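Kostard releases results of Stavero study: robot arm learns when to stop and look again

GRURNTHORPE, 27 May 2019 – I run the small manipulation group at Kostard, and I get to write this one myself, which the press office may come to regret. We've been working on a method called Stavero for a good long while now, and today we're putting the results out, along with the code and every run we recorded, including the ones that make us wince.

So what is it? Stavero is a way of getting a robot arm to admit that it isn't sure. Most learned controllers I've worked with will pick a motion and carry on with it, even when the camera view has gone soft or something pale and shiny is filling half the picture. The arm doesn't slow down. It just goes, and if you're lucky it lands near the thing you wanted. We wanted an arm that would pause, shift a little, take another look and then make up its mind.

The way we do it is pretty simple, and I'm a bit proud of that! We train several small predictors on the same recordings and let each one guess where the arm ought to go next. When the guesses agree, the arm moves. When they spread out, it holds still and makes a short sideways move picked to bring the guesses back together (we call that a glance, and yes, the name started as a joke). No extra sensors, no special lighting, and it runs on the computer we already had under the bench.

Now the numbers. We trained on 900 recorded runs and then tested on 300 fresh attempts at a pick-and-place task, with the objects moved to new spots each time. The arm called for a glance in 172 of those attempts. In 48 attempts it ended up asking a person for help, and I count those as a good result, even if a stricter reader might not. The paper lists them separately from the failures so you can do the math whichever way you like.

One thing surprised me. I'd expected the glances to bunch up right at the end, when the arm is close to an object. Plenty of them did, but a lot came much earlier, out over plain stretches of surface where there's hardly anything to go on. A person would never think twice about a blank patch. The predictors disagree like crazy over it, and one small dark mark can be enough to pull a guess off to the side.

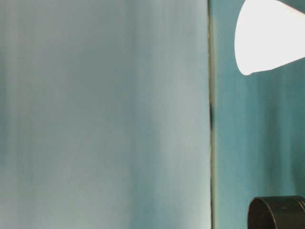
We tried fixing that by feeding in more recordings of plain surfaces, and it helped less than I'd hoped. What worked better was letting the arm remember its last few views, so it could carry what it had already seen across the dull parts. That version is the one we're releasing. The earlier one is in the download too, in case anybody wants to compare them or has a better idea than ours.

There's still a list of things it can't do. It's slow, for a start – all that looking takes time, and you wouldn't want it on a fast line. It also gets overconfident when every predictor is wrong in the same way, and we don't have a neat fix for that yet. We haven't tried it on anything soft, like cloth or bags. Those tests are planned for October, together with our partners at Mösli, who have been asking for them since our first meeting.

The paper, the code and the full set of recordings are free to download from the Kostard research pages starting today. If you're working on something similar and want to visit the lab in Grurnthorpe, please write to us. We like having company, and we're happy to run the arm on objects you bring along.

About Kostard
Kostard is a robotics research company based in Grurnthorpe. Its manipulation group studies how robot arms learn from recorded work and how they can share a task with people.

Media contact: Kostard press office, Grurnthorpe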